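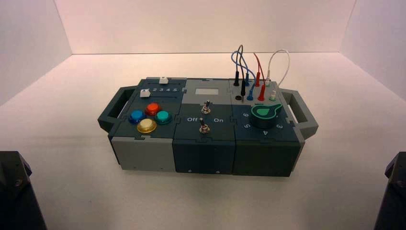
Geltthorpe Bike Theft Reports is a small set of tables I put together from the police reports that our town makes public when you ask nicely (and then ask again, and fill in the form). It covers bikes reported stolen in Geltthorpe and what the records say happened next. It comes as three files, and they're meant to lock together the way those three square modules do with their jigsaw tabs: reports in the middle, places on one side, outcomes on the other. You can use any of them alone, but you'll get a lot more out of them joined up!

July 19, 2020 – by the Stitside maintainer
Last updated: same day, with version 2

What's in the folder

reports.csv – 1,211 rows, one for each reported theft. Columns are report_id, month_reported, hour_band, place_id, lock_type and bike_kind.

places.csv – 25 rows, one for each patch of town. I didn't draw the patches, they're the ones the police use on their own sheets, and a couple of them are frankly an odd shape. The station forecourt is split down the middle, so if you're looking at the racks there you need both halves.

outcomes.csv – 382 rows. A report only gets a row in here if the paperwork said something after the first entry: bike found, someone charged, case closed, that sort of thing. No row means no further entry in what I was sent. It doesn't mean nothing was done, so please don't write it up that way.

Joining them is easy enough. report_id links reports to outcomes, and place_id links reports to places. No report has more than one outcome row, because I kept the latest one where there were several.

How I made it

The records came as scanned pages, which was a joy. I ran them through Gakon, a little script of mine that pulls tables out of scans, and then went through every page by eye with a pot of tea. Gakon is fine with typed text and hopeless with anything written in the margin, so all the lock_type values that came from handwriting were typed in by me. If I couldn't read it I put "unclear" and moved on.

The bike_kind column uses my own groups (road, mountain, folding, child, cargo, electric, other). The original sheets had every spelling of "mountain" you could imagine and several you couldn't. I've kept a list of what I changed to what in cleaning_notes.txt, in case you want to undo any of it.

What I took out

Names, frame numbers, house numbers and the free text box. The free text was often the most interesting bit, but people had put all sorts in there – phone numbers, what they thought of next door, when they'd be away on holiday. It's gone and I won't be sending it out privately, so please don't ask. I also swapped exact times for hour bands (early, morning, afternoon, evening, night).

Things to watch for

Plenty of stolen bikes never get reported at all, and my guess is that cheap ones are missing more often than dear ones. So a quiet patch in this data might be a safe patch, or it might be one where people have given up ringing in. I wouldn't rank neighbourhoods with it, and I'd be cross to see it used to sell anybody a house.

month_reported is when the report was made, and people do sometimes wait a while. Students especially seem to come back after a break and find an empty rack, so treat the busy months with some care.

What changed in version 2

The first version went up in May and had the evening and night bands swapped for one batch of pages. That was my mistake, and I'm sorry if you'd already made charts from it. Version 2 fixes that, adds cleaning_notes.txt, and saves everything as plain UTF-8 so it opens properly in Sethi, the free spreadsheet tool our local data group uses.

Using it

Do what you like with it, just say it came from Stitside and link back so people can find the warnings above. If you spot a row that looks wrong, open an issue with the report_id and I'll dig out the scan and check. I get to these on weekday evenings, mostly.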